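Filed under: Sleep & Recovery, Diary

November, 6.40 am

Second week of the magnesium and early dinner trial. Bedtime 10.15 pm, lights out 10.30, awake once at 3 am, back to sleep within what felt like a quarter of an hour. I no longer look at the clock after the first waking, so that last part is a guess and goes in the log as one.

The protocol is unchanged. Last meal finished by 6.30 pm. 400 mg of magnesium glycinate with water at 9 pm. No coffee after noon. Bedroom window open a hand's width, heating off from 8 pm. I had planned to alter the dose this week but the first seven nights were too uneven to say anything, and changing two things at once would spoil both.

A note on that 400. The tub from Pakosano gives the weight of the compound on the front and the elemental magnesium on the back in much smaller type, and these are different numbers. My log now has a column for each. The entries from the first three nights have been corrected. I should have read the back before starting.

Morning pulse is the most stable reading so far. I take it lying down before I get up, counting for a full minute. The wrist tracker (a Stan, second-hand, strap replaced) agrees with the manual count on most mornings and then disagrees badly after a night when I have slept on that arm. I have stopped using its sleep stages altogether. Total time in bed is fine, and so is movement. The deep sleep figure changes if I sync it twice, and I can't see how to use a figure that does that.

Food. Eating by 6.30 has been harder than giving up the afternoon coffee. By 9 pm I am hungry, and on two evenings hungry enough that it kept me awake. Yesterday I moved more of the day's food to dinner: potatoes, two eggs, stewed apple, yoghurt. The daily total stays at 2,000 kcal by the kitchen scales, only the spread is different. Slept better, but that is one night.

Tried the Pridach breathing routine on Stoltidmont's free audio as well. Four counts in, six out, for seven minutes. No complaint about the breathing. The voice on the recording tells you to relax at two-minute intervals and I found myself waiting for it. Will do it from memory tonight with a kitchen timer in the next room.

Daytime: a slump at 2.30 pm, same as last week. Walked for twenty minutes instead of sitting through it. Temperature under the tongue at that hour was 36.7, at waking 36.3. Both ordinary. I record them mainly to see whether the waking value shifts once the nights settle.

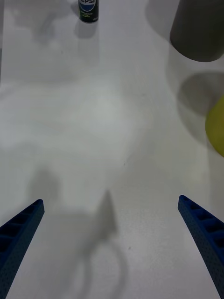 A reader, commenting on last week's entry, wrote that fourteen nights is too short for magnesium and that they saw no change until the fifth week, by which time they had also stopped drinking wine. So it could have been either. I take the point about length and will run this to the end of the month before touching the dose. As to wine, I have none on weekdays and one glass at the weekend, and it goes in the log under its own heading.

To do tonight: dinner by 6.30, potatoes again, capsules at 9, phone charging in the hall. New batteries for the thermometer, which has started to beep early.

100 shares | 7 comments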